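Kitchen hours

Seven in the morning and Tamara Chornovol is already arguing with a spreadsheet. Coffee, no milk, somebody took the milk. The spreadsheet says her team has 130 households signed up and 81 of them finished. The argument is over the 81.

"Finished means they sent us something," she says. "Doesn't mean they sent us something good."

Polirel is a small outfit, two rooms over a tile shop, and for the past year it has been chasing one question. Can a robot arm learn chores from people who never touch a robot? The old way is teleoperation. You sit a trained person at a set of controls, they drive the arm, the arm picks up a cup, everyone writes it down. Slow. Expensive. And the cup is always on the same lab bench under the same lab light, so the robot learns the bench.

The other way – the one Chornovol bet on – is to give people the hand without the arm. A gripper you hold, camera on it, squeeze to close. You do your dishes with it, more or less. The camera sees what the robot's own camera would see later, and the motion of your wrist becomes the motion the robot tries to copy. Other labs have done versions of this. Polirel's twist, worked out with a partner group called Jellholm, is in how they throw recordings away.

Most of it gets thrown away. A model named Han goes over every take and scores it, not on whether the spoon ended up in the right place but on how much hesitation there was getting there. Long pauses, double grabs, a wrist that wanders off to nowhere. Early on they kept all that, figuring more is better. The robot learned to dither. It would hover over a fork like it was deciding on a sofa.

So in February they cut hard. Kept the cleanest takes from each home, capped any one home at 4 hours, and retrained. Chornovol thought it would hurt. Less data usualy does. Instead the arm at their Drulholm test site went from clearing a place setting in fits and starts to doing it in one go, most tries.

Cutlery is the fussy part. Thin, shiny, rolls around. Spoons throw reflections that confuse the depth estimate, and chopsticks are worse, there's almost nothing to grab and they pivot between the fingers if you're off by a little. Two hands help, which is why the kits now go out in pairs.
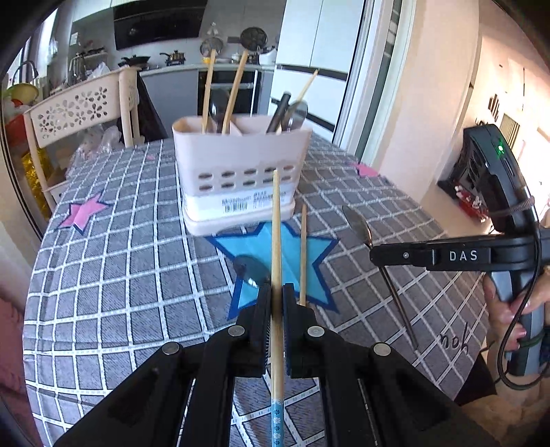
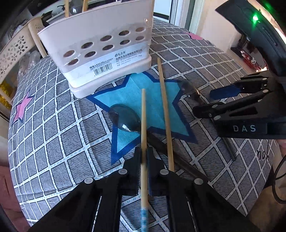
Chopsticks and spoons at a kitchen table, with a gripper for each side.

There are doubts. A reviewer on their last paper wanted to know if the scoring just favors quick, confident people, and what that does to the robot when a slow careful grip is the right one. Wet glass, say. Chornovol doesn't have a great answer yet. They're trying a second score that rewards slowing down right before contact, and seven homes are recording the same tasks twice, fast and then careful, so Han has somthing to compare.

Then there's the boredom. People get through a week and the kit goes in a closet. She wants shorter sessions, ten minutes, and after that you get your table back.

Her phone buzzes. A household wants to know if they can do laundry instead. She types back no, then deletes it, then types maybe.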